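Okay, a thread on house rules for teaching a robot arm to handle laundry, from someone who has broken most of them 🧵

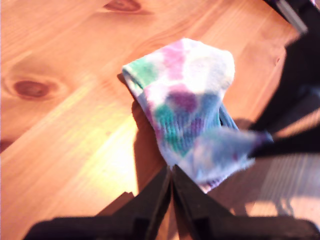

Tie-dyed sock, up off the table. Lovely grain on that wood, too.

1/ I've been doing cloth handling at Jolness since May and the thing I get asked about most is grippers. Fair enough, but I'd way rather talk about the boring sheet of rules we keep beside the bench, so that's what you're getting!

2/ Rule one is hands out before the arm goes live. All the way out, not hovering nearby to fix a cuff. If the sock's in a bad spot you stop, fix it, start again. Yes, every time. Yes, even when you're on a roll.

3/ Rule two: you say "live" out loud even if you're alone in the room. I felt like a total goof for the first week. Now I say it when I turn the kettle on.

4/ Speed. We run at 4 on the Erkach dial for anything soft and we don't touch it mid-session. Somebody always wants to bump it up after lunch (me, it's me) and then half the afternoon's runs don't match the morning's.

5/ Light!! Strong sun on a white sock will blow out all your detail, and stripy shadows on the table are a pain as well. Our rule is you write the light down in the log with the time of day. You don't have to pull the blinds. You do have to write it down.

6/ Keep the misses. A dropped sock goes in the log with the same care as a nice clean lift. We had a batch of 80 where only the good ones got saved and it was pretty much useless, so we redid the lot. Not my favourite week.

7/ Labels: "lifted" means clear of the table, the whole sock. A toe still dragging is "partial". We argued over this one for ages and ended up borrowing the wording from Wumbei's handbook, which is plainer than anything we came up with.

8/ Every 2000 grasps we take the fingers off and check the pads for lint and wear. Cotton fluff gets in everywhere, I've found it in my sandwich.

9/ Someone asked if we use a checklist app. We tried Wiser for a bit and went back to paper, mostly so we could scribble in the margins. The sheet's on version 41 and there's a coffee ring on it that's been photocopied into every version since 30-something.

10/ If you've got your own bench rules for cloth, send them my way, especially anything for tights. I've got nothing for tights.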